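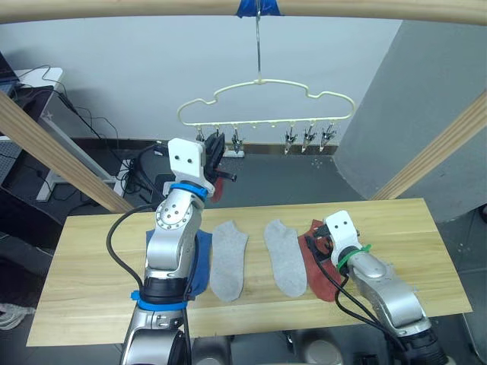 I finally got along to the Grisari open day on Tuesday, and I'm so glad I did! I'd been picturing welding and big yellow machines, and what I got was laundry. The two arms work at a wooden table under a wavy, cloud-shaped hanger with metal clips along the bottom, and the job is to hang up socks – the plain grey ankle kind, same as half my own drawer. I stood there for 40 minutes and missed the sausage sizzle.

Hagos Wako runs the project and did most of the talking. He told us socks are a rotten thing to ask a robot to handle, worse than cups or boxes, because they never sit the same way twice. His team has been at it for 5 months, mostly on the Sistik software, with help from the people at Hourani on the grippers.

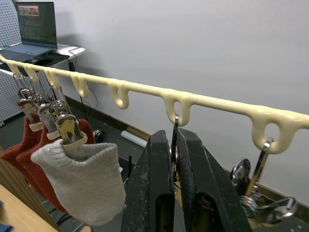
A woman near me asked why anyone would bother when it takes a person no time at all. Hagos said he gets that one a lot (his mum asks it too). The idea is to help people who can't lift their arms above their shoulders for long, and he'd like to see something like it in a care home one day. He wouldn't put a date on it, even when a bloke up the back had three goes at getting one out of him.

I liked that he was happy to talk about the slow parts. Opening a clip with one arm and feeding the cuff in with the other is the bit that eats up their days, he said, and a new colour or a thicker knit can still set them back.
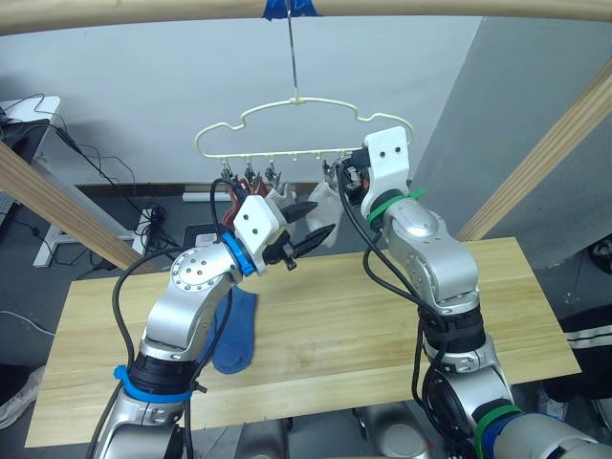

If you missed it

There's another open day in October, same place, with doors at 3 in the afternoon. Entry is free but you do need to book, and I'd get in early – 600 people put their names down for this one and the parking was a shambles. Take the bus if you can.
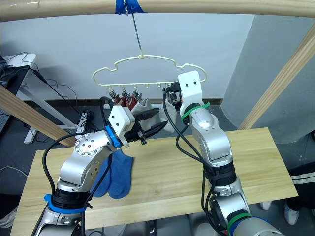
Clinari will be there next time as well, showing its window-cleaning machine in the room across the hall. Kids are welcome at both. I've already booked, and I'm taking my neighbour, who has four boys and very strong views about odd socks.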